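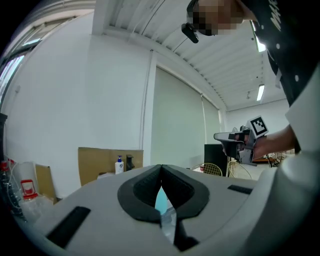

Ribbed ceiling, white beam, lights on. Friday at the unit.

A few people asked how the sink corner is coming along, so I'm putting it all in one thread. It's long and mostly about soap and cloths.

For anyone new, we share a unit in the old Fakir building. It's 3,086 square feet on paper, and that includes the mezzanine. Most of it is workshop with tall windows. The wash area is in the part with the lower ceiling.

The lower ceiling is corrugated panel with a white beam along it. I like it. It's bright in there with the lights on, even with the roller blind down.

The blind is pale gray and covers the whole window. We had a discussion about swapping it for something that lets more light in. Shahnaz Weerakoon voted no on account of the afternoon sun, and she's the one with the bench nearest to it, so it stays.

OK, the sink. Gray basin, black faucet. I wanted stainless at first and got talked out of it. The gray doesn't show every water spot, and on a normal day that's the main thing I care about.

Total for the corner so far is $667. That covers the basin, the faucet, a trap, the supply lines, and a plumber for the part I wasn't going to touch. The faucet came from Lusiseck, who were fine to deal with but slow to answer email.

The plumber was Mizanur Bhattacharjee. He was in and out before lunch. He told me to check the joint under the basin every day for a week, so I've been lying on the floor with a flashlight and a paper towel. Dry every time up to now.

There's no real backsplash yet. It's cardboard standing behind the basin. I know. Tile is on the list for October.

Meanwhile the cardboard is helping me settle on a height. I had planned on one row of tile. After a week of washing brushes I want two.

Now the cloths, which is what I spent most of Friday on. 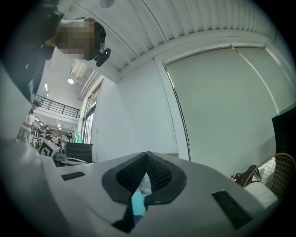
Everybody used to bring in their own rags and they all ended up in one heap. Paint rags, oil rags, the one somebody dried a mug with. I asked in the group chat if we could start over with one set, and no one objected.

Rules as they stand now:
Light-colored cloths are for the sink and hands only.
Anything that has touched oil goes in the metal can with the lid.
Old T-shirts are fine for the benches, cut up first, no buttons.

I tried three ways of folding. Rolled looks good for one day and then they unroll. Flat in a stack works until someone pulls from the middle. Folded in thirds and stood on edge in a box is the one I'm keeping.

Anwara Samarakoon pointed out that a box of cloths next to a faucet will get splashed. She's right. The box is moving to the left side, further out, as soon as I find one that isn't cardboard.

Washing: I take them home on Friday and bring them back on Monday. Warm cycle, no softener. Softener makes them push the water around. It took me a few loads to figure out what was causing that.

If you're using microfiber, keep it out of the dryer with the cotton ones. It picks up all the lint and you'll be picking it off for the rest of the evening.

Soap is a plain pump bottle, blue label, left of the faucet. We also tried a gritty hand cleaner called Rito for grease. It works, but it leaves a sandy layer in the basin and you have to rinse twice. I put it on the shelf with a note.
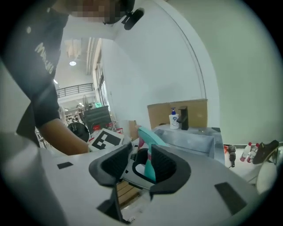 The other thing I keep running into is the floor. Stuff lands near the sink and stays there. Water bottles, shoes, whatever people had in their hands when they came in.

So I want a low shelf along that side, maybe 29 inches long. Shoes on the bottom, bottles on top. Tanvir Amarasinghe has some leftover slats and said I could have them if I cut them myself.

Please write your name on your bottle. They all look the same by three in the afternoon.

The fans live over on the workshop side, under the mezzanine. I thought about bringing one across to dry the cloths between uses, but there isn't an outlet I'd be happy using that close to water. A rail on the wall is the better idea. I've priced one at Skadeo and I'm waiting to see if it comes in black to go with the faucet and the mezzanine railing.

Someone asked if the dark gray cabinet is going too. No. It's heavy, it's full, and I don't want to be the one who empties it.

Still to do:
tile
rail for the cloths
low shelf
hook for the dish brush
a bin with a lid that closes

Anjana Amarasinghe asked what kind of sealant to use where the tile meets the basin. I was going to go with clear silicone. If you've done this with a gray basin and regretted clear, tell me before October.

Also looking for a plastic or wire box, something over a foot long, that fits cloths standing on edge. Secondhand is fine. I can pick up any evening except Friday.

I'll add to this thread when the tile goes on.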